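소반노 없이도 접힌다? Flurnano, 종이접기 수업 효과 과장에 선 긋는 조사 결과 공개 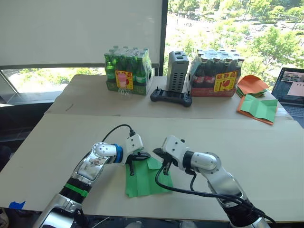

2021년 9월 6일 — 종이접기 교육 단체 Flurnano는 지난 1년간 진행한 색종이 수업의 결과를 정리해 발표했다. 보도자료라면 으레 좋은 숫자만 골라 싣기 마련이지만, 이번 자료에는 기대에 못 미친 항목도 그대로 실었다. 종이접기가 집중력을 길러 준다, 수학 성적을 올려 준다, 손 떨림을 막아 준다는 식의 문구가 시중 교재 표지에 넘쳐나는데 정작 근거를 물으면 답이 궁색한 경우가 많았다는 것이 조사를 시작한 배경이다.

조사 대상은 Flurnano의 수업에 한 학기 이상 참여한 820명이다. 이들이 제출한 작품은 모두 2,528점으로, 같은 도안을 첫 시간과 마지막 시간에 한 번씩 접게 한 뒤 모서리의 어긋남과 접는 선의 곧기를 비교했다. 두 번 모두 기준선 안에 들어온 작품은 1,252점이었다. 절반에 조금 못 미친다. 한 학기를 다녀도 모서리를 꼭 맞추는 일은 여전히 어렵다는 뜻이고, Flurnano는 이 수치를 성공이라고 부를 생각이 없다.

눈에 띄는 변화가 없었던 것은 아니다. 첫 시간에는 종이를 공중에 들고 접는 참가자가 많았으나 마지막 시간에는 대부분이 책상 면에 종이를 붙이고 접었다. 한쪽을 눌러 고정하고 다른 쪽 끝을 들어 넘기는 기본 동작만 몸에 익어도 선이 한결 곧아졌다. 다만 이 정도의 변화를 두고 '두뇌 발달'을 말하는 것은 지나치다. 종이를 많이 접은 사람이 종이를 조금 더 잘 접게 되었을 뿐이다.

도구에 대한 결과는 더 싱겁다. 전용 매트와 접기 자, 이른바 '프로용' 누름 주걱을 쓴 반과 맨손으로 접은 반을 나누어 보았는데 완성도에서 의미를 둘 만한 차이가 나오지 않았다. 차이를 만든 쪽은 오히려 책상이었다. 상판이 평평하고 흔들리지 않는 책상에서 접은 작품이 그렇지 않은 경우보다 고르게 나왔다. 밝고 무늬 없는 상판에서는 진한 색종이의 가장자리가 잘 보인다는 의견도 있었으나, 이 부분은 따로 측정하지 않았으므로 참가자의 인상으로만 적어 둔다.

색종이의 색도 논란거리였다. 초록색이 눈을 편안하게 해 오래 접을 수 있다는 이야기가 강사들 사이에 오래 돌았고, 실제로 초록 색종이만 따로 묶어 파는 상품도 있다. Flurnano가 초록, 노랑, 흰색 종이로 같은 도안을 접게 한 결과 작업 시간과 완성도 모두 색에 따른 경향이 보이지 않았다. 초록색을 좋아하는 사람은 초록색으로 접으면 된다. 그 이상의 효능은 확인되지 않았다.

교재 업체 Lemeo의 도안집과 Sokol의 도안집도 나란히 써 보았다. 두 업체 모두 '누구나 첫날 완성'을 내세운다. 두 도안집에서 각각 3가지 도안을 골라 초보 반에 맡겼더니 상당수가 첫날 안에 끝내지 못했고, 막힌 지점은 거의 같았다. 반쯤 접은 종이를 펼쳐 세운 다음 안쪽으로 밀어 넣는 단계다. 화살표 하나로 넘어가는 그림이 문제라는 지적이 많았다. 표지의 문구를 고치든 그림을 한 칸 더 넣든 둘 중 하나는 해야 할 것으로 보이며, 같은 의견을 두 업체에 전달했다.

이번 조사에는 한계도 분명하다. 참가자는 스스로 수업을 신청한 사람들이어서 처음부터 손으로 만드는 일을 좋아했을 가능성이 높다. 수업을 듣지 않은 비교 집단이 없고, 중간에 그만둔 사람의 작품은 집계에서 빠졌다. 작품 평가 역시 Flurnano 강사들이 직접 맡았다. 따라서 위의 수치를 근거로 다른 교육 과정과 우열을 가리는 것은 적절하지 않다. Flurnano는 자체 홍보물에도 '집중력 향상'이라는 표현을 더는 쓰지 않기로 했다.

후속 수업은 11월에 Nustside 공방에서 시작한다. 새 과정은 도안 수를 줄이고 기본 접기에 시간을 더 배정한다. 첫 시간에는 완성품을 만들지 않고 종이를 반으로 접는 연습만 한다. 지루하다는 불만이 나올 수 있고, 그런 불만도 설문에 포함해 집계할 계획이다. 중도에 그만둔 참가자의 작품 역시 이번에는 빼지 않고 보관한다.

준비물은 정사각형 색종이 한 묶음이면 된다. 색은 상관없다. 접기 자와 매트는 구입을 권하지 않으며, 이미 가지고 있다면 가져와도 좋다. 음료는 접기용 책상이 아닌 다른 자리에 두어야 한다. 작품은 수업이 끝난 뒤 돌려주되, 평가에 동의한 참가자의 것은 촬영과 측정을 마친 다음 반환한다.

평가 기준표와 도안별 집계는 Flurnano 사무국에 요청하면 받아 볼 수 있다. 인용할 때는 앞서 밝힌 한계를 함께 실어 주기 바란다.

문의: Flurnano 사무국 홍보 담당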